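How to Layer a Growl Bass That Actually Fits in Your Mix

Posted by Guilan Tang, 2026-09-10

I have been making bass music in a spare bedroom for a long while now, and the question that lands in my inbox more than any other is how to get a big, snarling growl bass without it eating the whole track. I love this question! Growls are the reason I got into producing in the first place, and building one from scratch is still my favorite way to spend an evening.

This guide takes you through the method I used on "Skitport," the second track on my Celtdale EP. You can do all of it with any wavetable synth and the effects that came with your recording software. I'm working at 140 beats per minute in F minor, but the steps are the same wherever you set your tempo.

What you need before you start

A wavetable synth with at least two oscillators and two LFOs. A distortion plugin, an EQ, a multiband compressor and a simple reverb. Headphones you know well. A drum loop you already like, because you'll be checking the bass against it the whole way through. Please don't skip the drum loop. A growl that sounds enormous on its own can turn to mush the second a snare shows up.

Step 1: Make the sub first

Open a fresh instance of your synth and load a plain sine wave. Set it to mono, turn on legato, and give it a tiny bit of glide (I used 30 milliseconds). Write a two-bar pattern with plenty of gaps in it. Long notes on the first beat, a couple of short stabs before the snare, then some rest.

Leave this channel alone after that. No stereo widening, no chorus, no reverb. I do put a gentle saturator on mine so the notes can be heard on a phone speaker, with the drive turned up just until I notice it and then backed off a hair.

Step 2: Build the growl layer

Duplicate the MIDI to a second track and open another synth. For oscillator one, pick a wavetable that has a vocal or formant quality. Most synths ship with a folder of these, and it is worth spending a good half hour scrolling through them with one note held down. For oscillator two, choose something buzzy, like a plain saw, and tune it an octave lower at a much quieter level.

Now the fun part. Assign LFO 1 to the wavetable position of oscillator one. Set the rate to an eighth note, retriggered on each new note, and draw a curve that rises quickly and falls slowly. Play your pattern. It should already be saying something like "yoy" or "wow" back at you!

If it sounds flat, the LFO is probably moving through a dull part of the table. Shift the starting position by hand until you find a stretch where the tone changes a lot over a short distance, then shrink the LFO amount so it stays inside that stretch.

Step 3: Add some FM

Frequency modulation is where the teeth come from. Send oscillator two into oscillator one with the FM amount starting at zero, and raise it slowly while a note plays. Somewhere along the way the sound goes from rounded to ripping. Stop a little before you think you should, as distortion is coming later and it will exaggerate everything you do here.

Then put LFO 2 on the FM amount. Give it a different rate from LFO 1. I used a dotted eighth on "Skitport" and the way the two drift in and out of each other is what makes the line feel like it's talking.

Step 4: Filter, then distort, then filter again

The order matters a great deal in this step. My chain looks like this:

Band-pass or notch filter, with the cutoff moved by LFO 1
Distortion, drive fairly high, mix at 60 percent
Second EQ with a couple of narrow boosts in the mids
Multiband compressor, used lightly
High-pass filter to clear out everything the sub is already doing

The first filter shapes what goes into the distortion, so small moves there turn into wild changes coming out. Try automating the cutoff by hand over eight bars and record the whole thing to audio. You'll get little accidents you could never have drawn in on purpose.

For the narrow boosts, sweep until you hear a spot that rings like a voice, and leave the boost there. On mine the strongest one ended up at 1,551 Hz, a number I would never have typed in myself, and it sat beautifully next to the vocal chop in the second drop. Yours will be somewhere else depending on your wavetable and your key.

Go easy on the multiband compressor. I know how tempting it is (I had a whole year where every sound I made was squashed flat), but full strength brings up all the fizz at the top and you'll be fighting it for the rest of the mix.

Step 5: Resample and chop

Bounce the growl layer to audio. Drag it onto a new track, mute the synth, and start cutting. Look for the half-second pieces that made you grin. Reverse one. Pitch one down five semitones. Stretch one until it falls apart and use the crumbs as a fill.

My friend Abdul-Rahman Sulemana, who mixed the EP, makes one long bounce with every knob moving and then builds the drop only from slices of it. His project for "Partington" had 72 slices on a single track, all color coded, and it's the tightest bass line on the record. I'm messier. I keep maybe a dozen slices in a folder and copy them around until the phrase has a question and an answer.

Put short fades on every slice or you'll hear clicks. Two or three milliseconds at each end does the job. 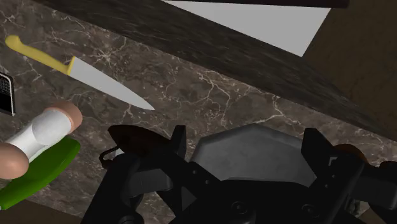
Step 6: Get the layers to share the room

Bring the sub back in under your chopped growl. Listen in mono first. If the low end goes hollow on certain notes, check that the high-pass on the growl is really on after resampling, and try flipping the polarity of one layer to see which way sounds fuller.

Next, sidechain both layers to the kick. I like a short, deep duck on the sub and a much shallower one on the growl, so the midrange keeps its energy while the kick punches through. For the snare, a small dip on the growl alone is plenty.

Reverb goes on a send, with the lows filtered out before it reaches the reverb. Keep it short. If you want a bigger tail at the end of a phrase, automate the send for that last slice only, and it'll bloom out into the gap in such a satisfying way!

Step 7: Check it against the track

Loop eight bars with drums, bass, and whatever else is in your drop. Turn your speakers down until you can barely hear them. You should still be able to follow the bass line by its midrange. If it disappears, raise the growl a decibel or two before you touch the sub.

Then go the other way and check it loud for a few seconds. If anything makes you wince, it's usually a ring in the upper mids from those narrow boosts. Pull that boost down by half and listen again.

A few things people ask me

Can I do this with a free synth? Yes! As long as it lets you modulate wavetable position and has some form of FM, you're set. I made the first version of "Nanley" entirely on free plugins and some of those slices are still in the final.

Does the key matter? A bit. F and G tend to be comfortable for subs on most systems. Go much lower than E and small speakers start losing the fundamental, so you'll lean on that saturator from Step 1 more.

My growl sounds thin after I high-pass it. It will, on its own. Judge it with the sub playing. If it's still thin, add a third layer of plain saw, distorted and low-passed, tucked in quietly between the two.

How long should one patch take? My first decent one took me most of a weekend in March, and now I can rough one in before my tea gets cold. Save every version as you go, even the ugly ones. I pulled the intro bass for "Partington" out of a preset I'd named "bad frog 4."

If you build something with this, send me a clip through the contact page. I listen to all of them, and I'm collecting a few for a follow-up on writing fills.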